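Flimholm firm says its robot arms learn by being shown. The numbers so far are thin

Tue 17 December

FLIMHOLM. A local automation company wants manufacturers to stop programming their robots and start showing them what to do. After a morning in its workshop, it is hard to say how much of that a plant manager should believe.

Gutance calls its system Prisum. An operator sits at a desk with a hand controller, steers an industrial arm through a job, and repeats the job until the software has enough recordings to try it alone. The first job on offer is picking mixed items out of a bin, the kind of work that has kept robot vendors busy and customers disappointed for years.

"You don't write a line of code," said Deepika Subramaniam, who runs the demonstration team. "You do the task, the arm does it with you, and you do it again."

Again is the important word. According to Gutance, the current picking model was trained on 700 recorded picks, all of them steered by a person. Subramaniam said a practiced operator needs a week to collect 300 good ones. The bad ones, where the gripper closes on air or pushes an item into a corner, are thrown out by hand afterward. The company did not say how many of those there were.

Nor does the software take over the parts that usually cost money. Someone still has to mount the arm, fit the gripper, route the cables, set up the cell guarding and decide what happens when a part gets stuck. Gutance's price list covers the software and the training sessions. It leaves all of that to the customer.

In October the company ran its only published trial, with the arm working alone on items it had been trained on. It completed 137 picks before the test was stopped. The two-page summary does not give the number of attempts, and a success rate can't be worked out without it. Asked twice for the figure, a spokesperson, Divya Rodrigues, said it would appear in a longer report next year.

Rekha Salian, who has installed packing lines in the region for 20 years, read the summary at our request. She was not won over.

"Steering an arm by remote is fine, and for some odd jobs I'd take it over a teach pendant," she said. "But my customers change their product every few weeks. Do they record another 700 each time? Who sits there and does that?"

Hard and soft things together are the usual trouble for a gripper, and the bin at Gutance has both.

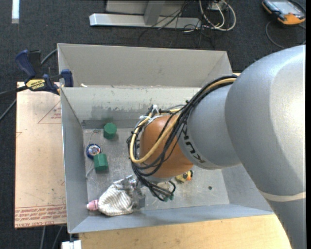 Subramaniam's answer to Salian is that later products should need fewer recordings than the first. That may be so. The company has one product set on record and no second one to compare it with, so for now the claim rests on her word.

One buyer is willing to find out. Fang, a returns warehouse on the east side of town, has agreed to a three-month test on a single station. Its operations head, Uzma Bukhari, said the deal has no purchase commitment and that her regular pickers will keep working the same shift alongside it.

"If it holds up, we'll talk about a second station," Bukhari said. "I want to see the misses as well as the picks."

The test is due to start once the safety inspection at Fang is signed off. Gutance has not set a date.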